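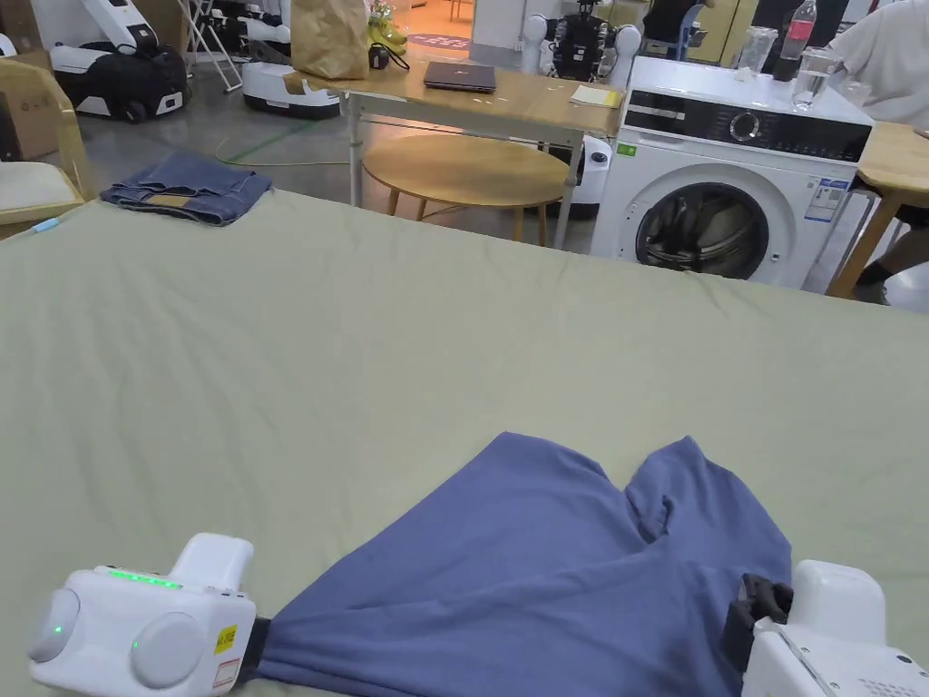 Chapter 3
Knitted and Woven: How Cloth Is Put Together

Before you start

You will need the fibre table from Chapter 2, a magnifying glass and one garment you don't mind pulling about. Borrowing a garment from someone else in the household is the traditional solution, and the traditional row follows.

Most people own a drawer of clothes and could not tell you how a single one of them was made. They can tell you what it cost, and whether it has shrunk. This chapter deals with the part in between: what happens to a yarn after it has been spun and before somebody puts a zip in it.

There are two main ways of turning yarn into cloth. In weaving, one set of yarns runs lengthways (the warp) and another runs across it (the weft), passing over and under. In knitting, yarn is pulled into loops and each loop is drawn through another. Jeans are woven. Jogging bottoms are knitted. Anyone who has eaten a large lunch in each will already have grasped the practical difference, and may treat Section 3.2 as revision.

The town of Mirik

Our running case in this chapter is Mirik, a mill town that has argued about looms and knitting frames for as long as it has had either. The Beaudoin mill, on the north bank, wove heavy cotton twill and employed 600 people at its height. The Fludetti works, directly opposite, made knitted jersey for underwear and employed 700. Beaudoin hands considered Fludetti hands frivolous. Fludetti hands pointed out that everybody in Mirik, including the weavers, wore their product next to the skin.

Both firms kept good records, which are dull to read and very useful. The Beaudoin ledger for one April lists 69 separate faults found in finished cloth, from "slack pick" to "cat". We shall meet most of the faults in Section 3.4. The cat is not mentioned again.

What you will learn

By the end of this chapter you should be able to:

tell a knit from a weave by looking at it and by stretching it
name warp, weft, course and wale, and point to each on a sample
explain why twill shows a slanting line
say why a dropped stitch runs and a broken warp thread generally stays put
read a simple weave diagram without turning the book sideways

Key words

Warp, weft, selvedge, twill, course, wale, jersey, ladder, grain. The Mirik word "grekik", meaning cloth that has been pulled off the straight and won't go back, is not in general use, but you will want it by Section 3.5.

3.1 Looking along the grain

Take your garment and find a part well away from any seam. Pull it gently lengthways, then across, then corner to corner. Write down which direction gave the most. Do this before reading on, as the next page gives away the answer.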